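From: Ivone Portela
To: Soltanthorpe Fabric and Linens list
Date: Sep 27, 2026
Subject: Re: [linens] Lemon panel and the padded table

Ibsa Shiferaw wrote:
> I'm helping set up the December sale and I have two questions. Is the
> lemon panel still the one we put behind the table, or did it get
> swapped for the plain one? And does anyone know how to clean the
> padded table cover? It picks up lint from everything and I don't want
> to soak it. Doğukan said to ask you.
> Also we have 30 tea towels that still need pressing.
> Ibsa

Ibsa,

The lemon panel is still in use. The plain one went back to Gestenden in the spring along with the short rails. Duygu asked if we could have something darker behind the whites, and she has a point, but a new printed panel was quoted at 208 plus delivery and I would prefer to spend that on hangers.

On the table cover, do not soak it. The padding underneath takes days to dry. Go over it with a lint roller first, then a barely damp cloth in one direction. The weave is fine enough that crumbs sit on top, but thread ends work their way in and you need tweezers for those. Keep the iron off it. We have the Brovell board for pressing and it should be in the back closet behind the folding chairs.

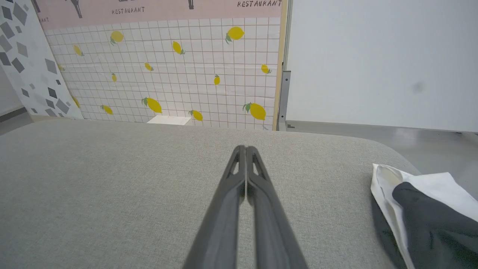 Table and backdrop

The panel stands behind the table, lemons and thin brown grid lines on white. Anything white laid on the gray cover shows up well, even a cloth that hasn't been folded yet. Laid against the panel it gets lost, so keep the white napkins down on the table and hang the colored things in back. The dark pieces can go anywhere, but please don't leave them in with the whites overnight. Two of the black ones from Kozan bled on a pillowcase last year.

The corners of the table are rounded, so stacks placed right at the edge tend to slide. Leave a hand's width.

Pressing

For the tea towels, fold in thirds the long way, then in half, with the hem underneath. Nermin has the paper bands. She ordered 300 and we used fewer than half of them, so there is no need to print more. If a towel has a stain that won't come out, put it in the rag box and cross it off the sheet. Last year's sheet is no use for this because it mixes up the hand towels and the tea towels.

Last December's sale brought in 2,172, mostly from napkins and table runners. The aprons hardly moved. I would put out four or five and keep the rest boxed.

I can bring the lint rollers and the good tweezers. Someone else will have to bring distilled water for the iron. Can you also check whether the price cards are still in the blue folder? I thought I put them back but I can't find them at my place.

Ivone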